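Narnexの工房公開日に行ってきた

6月、Narnexの工房公開に参加した。中古パソコンの部品を点検して再出荷している会社で、年に一度だけ作業場を一般に見せている。受付は午前10時。参加費は無料で、上履きだけ持参した。

案内役はエクレム・センメズさん(Ekrem Sönmez)。入社してからずっと基板を担当しているそうだ。最初に倉庫の入口で説明を受けた。先月入荷した基板は391枚、そのうち再出荷に回ったのは135枚。残りは部品取りか素材回収になる。思っていたより歩留まりが低い。

倉庫の棚は入荷元ごとに分かれていて、Schoutenという札の列がいちばん長かった。事務機の入れ替えで出たものが多いという。棚の間は狭く、すれ違うときは片方が下がる必要がある。

続いて基板の作業場へ。緑色のマザーボードに黒いメモリスロットが並び、脇に小さな円筒形のコンデンサが3つ見えた。白いコネクタには灰色の細いケーブルと黒いケーブルがつながっている。
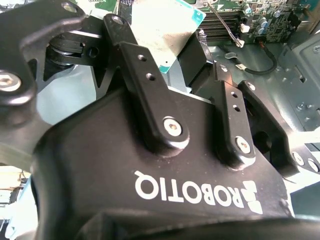
配線とコネクタの話

センメズさんによると、戻ってくる基板で多いのはコネクタまわりの不具合だという。ケーブルを引っ張って抜く人が多く、根元が傷む。抜くときはコネクタの側面を持つこと。家で自作機をいじるときの自分の癖を思い出して、少し気まずかった。

コンデンサの見方も教わった。頭がふくらんでいるものは交換、液の跡があるものは周囲の配線まで調べる。メモリスロットは端子の汚れを先に確認し、掃除してから通電する。順番を逆にすると原因の切り分けに時間がかかるそうだ。

参加者からは静電気対策の質問が出た。冬場は加湿器を動かし、リストバンドの導通を朝と昼に確認しているとのこと。 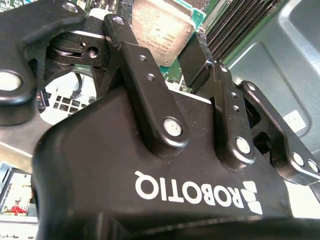 マザーボードの作業場にて。黒い本体に白いROBOTIQの文字。

昼は各自で外へ出た。近くに食堂が一軒あり、焼き魚定食を食べた。午後の部は1時半からで、担当がウムト・サルギュルさん(Umut Sarıgül)に代わった。

午後は記録のつけ方が中心だった。基板には一枚ごとに番号が振られ、入荷日、症状、交換した部品を入力する。管理ソフトはPimerikという名前で、社内で作ったものだそうだ。画面は地味だが、症状から過去の修理を引けるのは便利だと思った。登録は2,988件。古い紙の台帳も残してあり、見せてもらった。字がかなり読みにくい。

そのあと、もう一度作業場に戻って質問の時間になった。
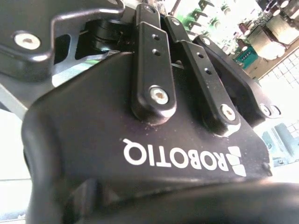
【見学メモ】

所要時間:昼休みを入れて5時間弱。
撮影:作業場は可。倉庫の伝票と管理画面は不可。
服装:長袖がよい。空調がかなり効いている。
売店:出口の横。点検済みのメモリと電源ケーブルを売っていた。電源ケーブルを一本買った。
駐車場:狭い。駅からバスで行くほうが楽。

次回の公開は来年の同じ時期の予定で、申し込みは電話のみ。午前だけの参加もできる。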